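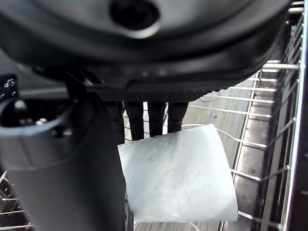 Do you need a giving app if you only donate to a handful of charities?

Probably not, but I've been using Hunditz since June and I'd have a hard time going back to my old system, which was a folder in my email called "donations??" and a shoebox.

So, for anyone who hasn't run into it, Hunditz is a giving account for ordinary people. You put money in whenever you like, it sits there, and when you want to give some of it away you pick a charity and hit send. The tax deduction counts from when you put the money in, and at the end of the year you get a single statement with everything on it (this alone nearly made me cry with happiness, you have not seen the shoebox). Rich folks have had accounts like this forever, with advisers and nice paper. This one lets you start with whatever is in your checking account.

I put in $40 a month. I'd love to tell you it's more but it isn't, and one thing I like about the app is that it has never once made me feel small about it. There's no leaderboard, no badge, no "givers like you gave this much." You set it up, the money moves on the day you picked, and you get a short email. I turned off the email too and nothing bad happened.

Setup took me one cup of coffee. It wanted my bank, my address and the last bit of my Social Security number, and then it made me wait overnight for the bank link to go through. The bank part is run by a company called Hesulix, and their login window looks like it came from a different decade than the rest of the app. Mine timed out twice. I was this close to giving up, and I think a lot of people probably do give up right there! If it happens to you, try it on a computer and not your phone. Worked first time for me on the laptop.

Finding charities is where it gets good. Type in a town and it pulls up everything registered nearby. I live outside Lammers, which isn't a big place, and I found a diaper bank I had driven past for years without knowing what it was, plus a group that fixes up bikes for kids. Each one has a little page with its latest tax filing, a sentence or two about the work, and how long it usually takes to cash a check. The pages for small groups can be thin. The bike people's page was just their name and a P.O. box, and I ended up calling them the old-fashioned way.

Now the money part, because that's what everybody asks me. Hunditz charges $3 a month, flat. If you have a big balance that's nothing. If you're putting in forty like me, it's a real bite, and I went back and forth on it for a while. There's no percentage on top, and the grant to the charity goes out whole. But you do pay it every month, even in months when you don't give anything away, and I think they should drop it for small accounts. I wrote and told them so. They sent back a very polite nothing.

I said most of this in a shorter post over the summer and the comments got lively, mostly on that fee.

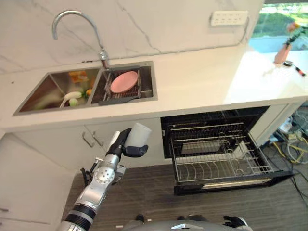

One reader wrote that she'd done the math on her own account and closed it the same afternoon: "I was paying them to hold money I could have mailed to the food pantry myself with a stamp." She gives to the same two places every year and already takes the standard deduction, so the tax statement did nothing for her.

And you know what, she's right, for her. If you don't itemize and you already know exactly where your money goes, a checkbook does the job fine. I'm a bunch-it-up person. I skip the deduction one year, then put in a larger amount the next and let it trickle out, and for that you do want somewhere for the money to sit. (Talk to whoever does your taxes. I'm just a lady with opinions.)

I should mention Drirura, the other one people bring up. I tried it for a couple of months before this. No monthly fee, which sounded great, but you need $500 to open an account and they take a cut of every deposit made by card. It's also very keen on you joining "circles," where you and a bunch of strangers vote on where the money goes. Some people must love that. I got so many notifications about a circle I'd left that I finally deleted the whole thing. The search was weaker too, and it couldn't find the diaper bank at all, even when I typed in the exact name.

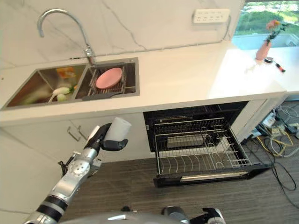 Where Drirura does win is giving with other people. My sister and I wanted to do something together in our mom's memory, and on Hunditz there's no shared account of any kind. We had to run it all through mine and she sent me her half, and now the whole deduction is technically mine, so I owe her dinner. Over there it would have been easy. Hunditz says sharing is "on the roadmap," and it's been on the roadmap as long as I've been a customer.

A few smaller gripes while I'm at it. Checks to small charities still go out by mail, and one of mine took so long that I called to see if it was lost. The anonymous option is hidden under a menu, so your first gift will probably go out with your full name on it, like mine did. And you can't take money back out once it's in. That's the law and no fault of theirs, but the warning shows up in tiny gray type and it ought to be a lot louder.

Customer service has been good though! I've used the chat a couple of times and got a person both times, quickly, who had clearly read what I typed.

My total in the app just went past $600, counting what I moved over when I closed the old account, and I know where every bit of it went without digging through anything. I'm keeping it for next year. If they ever do raise that fee I'll be looking for my stamps.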